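October 28, 2021
By Mervin Li

News from the pillow project

If you've walked past my corner of the Cuvbridge workshop lately you've seen the arm bolted to its plank, swinging at nothing. That's Famarley, and I've been building it since August, mostly out of printed parts and a gearbox I pulled from a dead treadmill. The goal is modest (my wife disagrees): I want it to get a pillow into its case and plump it up on the bed. So far it can pick up a sock, on a good night!

The mechanical side is in decent shape. I redid the elbow bracket in thicker plastic after the first one split along the layer lines, and the new one has held for 15 evenings of abuse. The wrist still has slop in it. Yusuf lent me his good calipers and I found the bearing seat was oversized, so that gets reprinted this week, if the big printer is free.

What I really want to write about is the teaching side, which is way more fun than I expected. You do the chore yourself, record it from head height, and the software chews on the clips. I've got 42 of them now, all bed stuff, which came to 1,318 seconds once I trimmed the bits of me answering the phone.
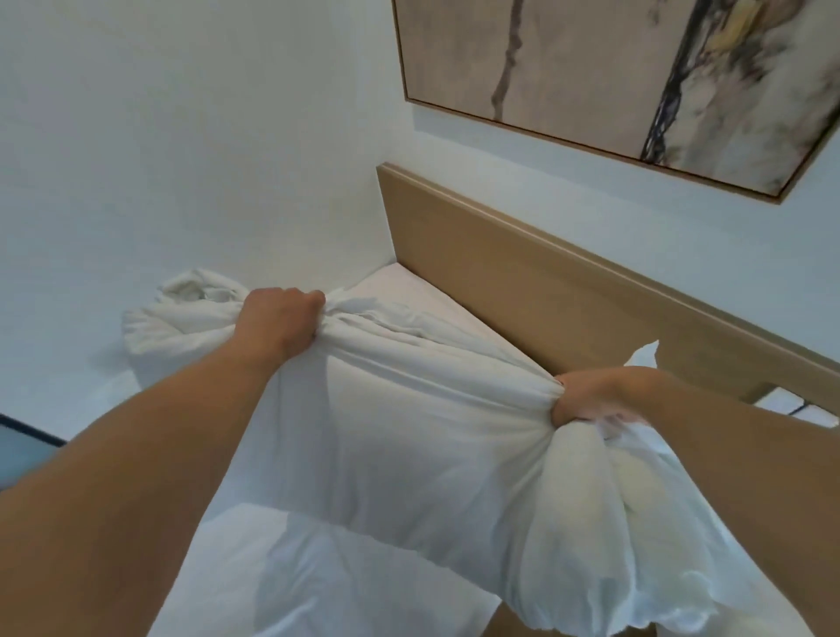 Corners are the killer. I've been dressing pillows my whole life and never noticed how much of it I do by feel, just bunching cloth until my fingers tell me there's a corner in there. Famarley's fingers tell it nothing. I've ordered a pair of cheap pressure pads for the fingertips, and Travotton (that's the control board, the green one with all the jumper wires) has two analog inputs left, so the pads should just about fit. If anyone has thin silicone sheet lying around, come find me!

The other headache is that everything is white. White case, white sheets, white wall. The tracking software loses the pillow completely and then very confidently finds it on the wall. I'm going to try a striped case for the next batch of clips and see if the numbers get any better.

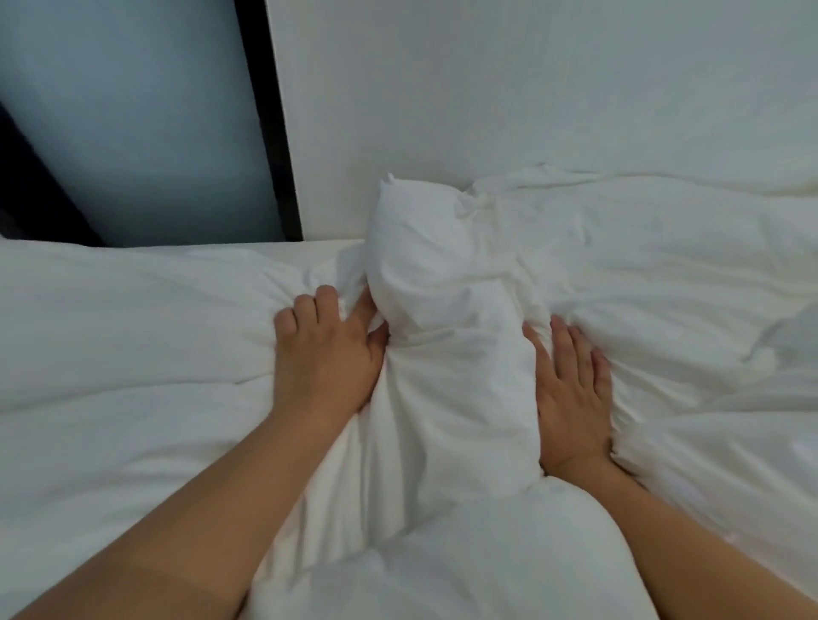 Both hands on the pillow, in a whole lot of white bedding.

Next up is the wrist, then the pads, then a proper emergency stop button, as Yusuf keeps reminding me. I'll have the arm on the long bench most evenings if you want a look, and I could use a hand with the wiring.

Recent items
Reprinting a split elbow bracket
What's left in the treadmill parts bin
Big printer: new sign-up sheet
Soldering night recap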